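Kirkora Shared Workroom
Minutes of the February room and storage meeting
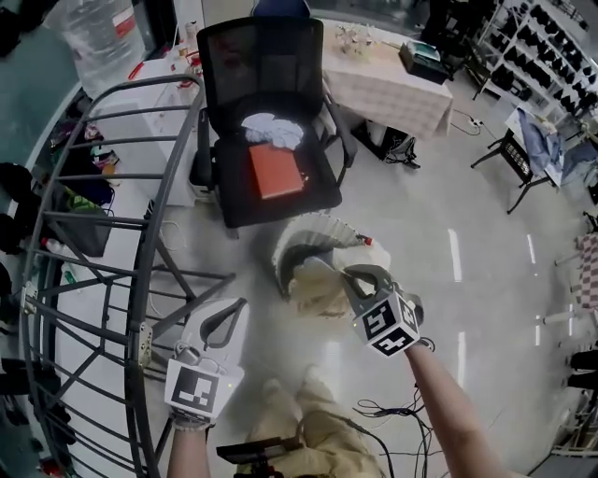 Chair: Unnur Lykkegaard
Start: 4:10 p.m.
Apologies: Ortner (second floor)
Minutes of the previous meeting were accepted with one correction. Under item 3, "floor wax" should read "floor sealer."

1. Floor

The gray finish has held up since the sealer was applied. Scuffing was reported near the door and under the desk positions. Cositz quoted 800 for a second coat over the full room, furniture moving not included. The meeting felt a full coat was premature. Cositz will be asked to price the door area alone. Until then, damp mop only, no polish. Chairs are to be lifted when moved sideways.

2. Chairs

Seating is mixed: mesh office chairs, at least one blue chair, and the small black folding chair by the shelves. The folding chair is meant for changing shoes and is regularly used as a coat rack. Same problem with the office chairs, where books and cloths are left on the seats. Agreed that seats are cleared at the end of each session. Items left overnight go in the lost property box and are kept for five weeks.

A request for two more hooks beside the shelving was approved. Rovex to supply from existing stock.

3. Table

The checkered cloth stays. It hides the scratches and washes at a normal setting. A spare in the same pink and white was requested so that one can be in the laundry. Approved, provided it fits the present table without trimming.

The small clear glass items are to be kept at the back of the table, away from the edge. A tray was suggested. Lykkegaard noted that a tray had been bought last year and should be looked for first.

Nothing further is to be placed on the right corner, next to the equipment already standing there.

4. Cables and power

The white power strip is still on the floor, with a thin black cable running to it from the bag under the table. This was raised at the previous meeting and not closed. Two options were discussed:

(a) Fix the strip to the wall below the outlet and route the cable along the baseboard.
(b) Fix the strip to the underside of the table.

Option (a) was preferred. With (b) the table could no longer be moved for cleaning. Rovex will measure the run and report the length of cable cover needed. The bag under the table may stay there if it is zipped and pushed to the back.

5. Shoe shelves

The white unit by the wall was checked against the list. It is rated for 108 pairs and is almost full. Black shoes have been put back without regard to size, which makes the list useless in practice. Shelf labels will be printed and the shoes put back in size order, smallest at the top. Seven pairs on the list have no owner marked against them. A note goes up for one month, after which they are offered to the building.

Wall fixing: the unit is tall, and the meeting wants confirmation that it is anchored. Ortner has the installation sheet and will be asked for a copy.

6. Cloths and folded goods

The pleated white bowl is not a bin and is not for used wiping cloths. Used cloths go to the laundry bag. Clean cloths are folded flat in quarters before storage. The pleated rim bends out of shape if the bowl is stacked under other goods, so it is stored alone, open side up. Garments without a name tag are treated as lost property under item 2.

7. Other business

Heating timer to be set back by one hour in the evening. The door closer sticks; Ortner to be informed. A proposal to repaint the back wall was deferred.

Actions
Cositz: price for door area only
Rovex: hooks, cable run measurement
Ortner: installation sheet, door closer
Lykkegaard: spare tablecloth, tray, shelf labels, note on unclaimed shoes

Meeting closed 5:25 p.m. Next meeting to be called when the Cositz price is in.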